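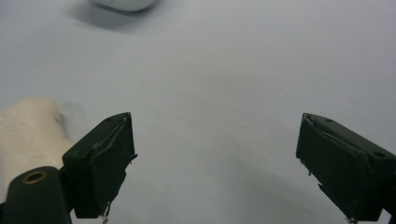
Armelle asked for notes on the soap dishes before we reorder for the Clivby rooms, so I'm sending mine to the whole list. I left the oval dish out of the trial at first, as it costs more than the flat tray. A pale tabletop is a fair background for judging it, and the white still shows up well enough against the gray-white. Glossy white is what I'd order again.

On Mon question of which bar goes with it, see below.

> From: Armelle Deschamps
> Do we need the dish with the grate, or will the plain one do? Gindbridge quoted us for 50 of each. Also, does the peanut-shaped bar fit, or should we stay with the round one?
> Armelle

The grate is worth having. It lifts out for rinsing, and the plain dish leaves a puddle under the bar.

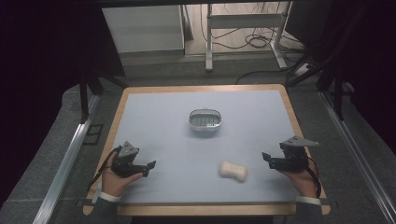 The cream bar with the narrow waist is my pick over the round one. It's easier to hold, and guests at Fliltura liked it last June. Cordier sells it in cartons of 16. Please check the length against the dish before you order, as the supplier's sheet doesn't give the inside measurement.

I can place the order once I hear back.

Corentin Pons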